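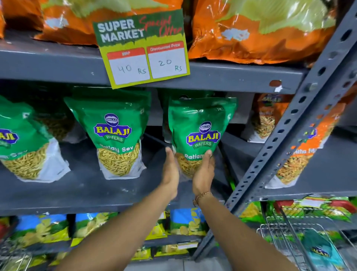
The rep from Valtovia told us on the phone that the Okis picking kit handles "any soft pack, first try," and that we were overthinking the shelf tests.

Home | Notebook | Benches | Parts | Log in

October, bench notes, Okis trial. Not convinced. Their sheet lists 432 grasps on pouches and never says how full the shelf was. A stand-up bag of sev with its twins beside it and a metal upright close by is a different job from one bag on a clean bench.

By hand we take the Ratlami Sev with both palms, low on the sides. The kit has one arm and suction. Glossy film over loose sev — I expect leaks.

Ran 109 picks before lunch, 12 dropped. Uniro quotes 1,735 for the second arm, support extra. Asked Vondráček for their raw logs before we sign anything. Still to do: creased film, back row.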